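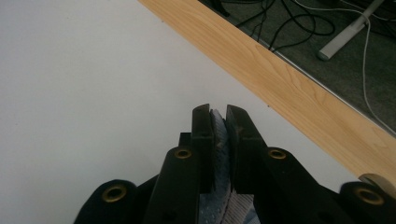 Photo: Ximeng Cui

Notes > Music > The piano

Last updated: Mar 21, 2021

OK so the piano is in. Quick post, I have dinner on and a kid's zoom thing after that, so forgive the state of this.

For people who missed the last one: I wanted a piano, a real one, for years. Had the digital. Digital is fine. Weighted keys, headphones, never goes out of tune. But I'd stopped playing it, and every time I sat at my aunt's old upright I played for an hour. So in January I started looking at the free listings, and if you have ever done this you know what they're like. Free piano, must collect, buyer moves, third floor, no elevator, "just needs tuning." Everything just needs tuning.

Went to see two that did not just need tuning. One had a cracked pin block and the owner got pretty offended when I asked about it. The other had been in a garage. Enough said.

The third was the Janer. Small upright, walnut, kind of ugly music desk, stamped 3611 inside the lid, which tells me nothing because I can't find a single useful page about Janer pianos anywhere. If you know how to date one from the serial number PLEASE email me. The woman selling it had it from her father-in-law and thought he bought it new, but she wasn't sure, and then she thought maybe he'd got it from a school. So somewhere between new and a school.

I played it standing up because there was no bench. Bass is lovely. Really lovely, dark and a bit growly, much more than I expected from something that short. The top octave sounds like someone tapping a jar. The middle was flat but flat evenly, the whole thing had sunk together, and I'd read that's a better sign than some notes fine and some way off. Bought it on the spot. Didn't haggle. I'm a terrible haggler.

Moving it. Do not do this yourself!! I know everybody has a cousin with a truck. I have a cousin with a truck. Pay the piano people. They had it off the porch, into the van, up our front steps and against the wall before I'd finished moving the bookcase out of the way. Put a blanket and a skid board under it and away it went. I had measured the hallway several times and still stood there sure it wouldn't make the corner — it made the corner.

Inside wall, by the way. Not by the window, not by the radiator. We had to swap the whole living room around for this and the couch is now in a dumb place. Ese Ajayi (who taught me when I was 11, and still answers my texts, bless her) said to leave it alone a few weeks before anyone tuned it, let it get used to the room. So I did. Well, I left it untuned. I didn't leave it alone. I played it every night sounding like a saloon.

Then the tuner, from Sárközi, which is the shop across the river that used to be mostly accordions. He was here all morning. First pass was just to drag everything up to pitch, and then he went back and did the real tuning, and he said it'll drift and I should book another one before summer instead of waiting the full year. He also fixed the F that wasn't coming back up (swollen bushing, he eased it with a little pair of pliers, took no time) and pulled out a pencil, a hair clip, and a very old movie ticket from under the keys. The ticket is on the fridge now.

Things he told me, writing them down before I forget:

— Humidity matters more than temperature. Get a cheap gauge and keep it in the room, look at it now and then, don't obsess.

— Don't put plants on it. I had already put a plant on it. Plant has been moved.

— The jar sound up top is hammers gone hard. He can needle them but wants to see how it settles first.

— Dry cloth only on the keys, or barely damp, and wipe toward yourself.

— Close the lid at night if you have a cat. We have Cora. Cora has allready done a recital.

So what am I playing. Mostly the stuff I learned with Ese and thought I'd lost. Hands remember weird amounts. I can get through most of the Bach minuet in G that everyone did, and then there's one bar in the second half where it's just gone, total blank, and I have to stop and read it like it's the phone book. Same bar every time. I suspect it's the bar I faked when I was a kid.

Trying to do 14 minutes a day. Odd number, I know, it's what's left between the end of my work calls and having to start dinner. Scales first, hands separate, slow. Then the bad bar. Then whatever I like. Some days the bad bar eats the lot. Some days I skip the scales and only play the bit I like, and that counts too, I've decided.

The neighbors. I was worried. Shared wall on the kitchen side only, so not the piano wall, but still. I put a note through with my number and said please tell me if it's too much. Got a reply asking if I knew any Fats Waller. I do not know any Fats Waller. I've ordered a book.

Still to do: a proper bench (I'm on a dining chair with a cushion, back is killing me), a lamp, felt pads under the casters. Ballisero has a secondhand adjustable bench in the window that I've walked past too many times now, it's too much money, and it's green. I want it though. Will probably have it by the time you read this.

Next post will be about the bench then, or about the Waller if I get past the first page. Has anyone tried those humidity bars you hang inside the case? Do they do anthing? Comments are working again I think.

Rice is boiling over, gotta go.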